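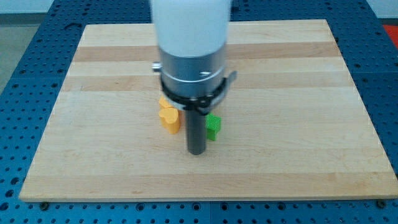 Célula 3, tabla de pruebas. La varilla, entre la pieza naranja en forma de corazón y la verde.

INFORME DE DESVIACIÓN

Objeto del informe: parada no solicitada del brazo de la célula 3 durante la prueba de empuje, turno de tarde.
Redacta: Zihan Xie, ensayos, Vorent.

1. Antecedentes

La prueba de empuje consiste en desplazar piezas pequeñas sobre una tabla de madera con una varilla rígida. El brazo no agarra nada. Baja, busca el contacto, empuja y sube. El programa de control se llama Mukeo y lo mantiene Wiltik bajo contrato. Mukeo decide hacia dónde empujar a partir de una orden breve: juntar, separar, llevar a la esquina. La fuerza vertical máxima admitida en la punta está fijada en el controlador y Mukeo no puede modificarla.

Una serie son 256 ciclos. Entre serie y serie se revisa el apriete de la abrazadera del collar y se anota el resultado. Llevo en este puesto desde septiembre y he firmado todas las revisiones del turno de tarde.

2. Hechos

A las 16:40 el brazo ejecutaba la orden de separar la pieza verde de las naranjas. La varilla descendió entre el corazón y la pieza verde, a la altura prevista, y se detuvo. El controlador no registró colisión. La fuerza estaba dentro de límites. El estado que mostraba la consola era "en movimiento".

Esperé 300 segundos, que es el tiempo que marca el procedimiento antes de intervenir. El brazo siguió quieto. La consola siguió indicando movimiento.

Pulsé la parada de emergencia. Se cortó la potencia y se oyeron los frenos. El contador de ciclos avanzó una unidad.

Este último punto lo comuniqué por teléfono a Wiltik. El técnico de guardia me pidió que lo repitiera y después me pidió que lo pusiera por escrito.

3. Comprobaciones

Con la potencia cortada medí la posición de la punta respecto a la tabla. Coincidía con la consigna. Revisé la abrazadera: apretada. Revisé la tabla: sin desplazamiento. Retiré la pieza verde y la volví a poner en su sitio.

Descargué el registro. Contenía 3638 entradas correspondientes a la tarde. Las leí en orden. Hasta las 16:40 eran normales: orden recibida, trayectoria calculada, contacto, empuje, retirada. A partir de esa hora el programa había seguido calculando trayectorias a razón de dos por segundo -- 600 en los cinco minutos de espera -- y las había descartado todas. El motivo de descarte es un campo de texto que rellena el propio Mukeo. En las primeras decía "margen insuficiente". Más adelante, "la pieza verde toca". Después, "la pieza verde no toca". La última, con la misma hora que la pulsación de parada, decía "retirar la mano".

Mi mano estaba en el botón, a dos metros de la tabla. No hay ninguna cámara orientada hacia el botón.

4. Causa probable

Wiltik respondió al día siguiente. Según su análisis, el planificador había entrado en un bucle: la distancia entre la varilla y la pieza verde estaba por debajo de la resolución del sistema de visión, de modo que cada cálculo contradecía al anterior. El aviso "en movimiento" indicaba que el planificador estaba activo, aunque los ejes no lo estuvieran. Lo consideran un defecto de la interfaz y lo van a corregir. El avance del contador lo atribuyen a un cierre de ciclo forzado por la pérdida de potencia.

Sobre el texto de la última entrada indican que procede de la lista de mensajes estándar y que corresponde a una advertencia de seguridad para el operario. Pedí la lista. Tiene 256 mensajes. La advertencia figura con otra redacción: "Mantenga las manos fuera del área de trabajo".

Lo señalé. Me contestaron que podía tratarse de una versión anterior de la lista. Pedí la versión anterior. No la conservan.

5. Medidas adoptadas

5.1. Célula 3 fuera de servicio hasta recibir la corrección.
5.2. El tiempo de espera antes de intervenir se reduce de 300 a 30 segundos en todas las células.
5.3. La separación mínima inicial entre piezas y varilla pasa a comprobarse con galga.
5.4. El indicador de la consola no se considera prueba de que el brazo se mueve ni de que está parado. Se mira el brazo.

6. Observaciones

Lü, que lleva el turno de noche, me ha pedido que incluya lo siguiente. La noche posterior a la parada, con la célula consignada y el candado puesto, pasó por delante para cerrar la ventilación. La varilla seguía en su posición, como es normal con los frenos echados. Entre la varilla y la pieza verde cabía un dedo.

Le pregunté si había tocado la tabla. Dijo que no. Le pregunté si había introducido el dedo para medir la distancia. Tardó en contestar y dijo que lo había pensado, que llegó a quitarse el guante, y que en ese momento se acordó del texto del registro.

He vuelto a medir esta mañana con la galga más fina del taller. No entra. He anotado ambas medidas en la hoja de la célula, la suya y la mía, una debajo de otra, con la hora.

El candado está intacto. El contador no ha vuelto a avanzar.

Se adjuntan el registro completo, la respuesta de Wiltik y la hoja de revisiones. Queda pendiente la firma de Lü.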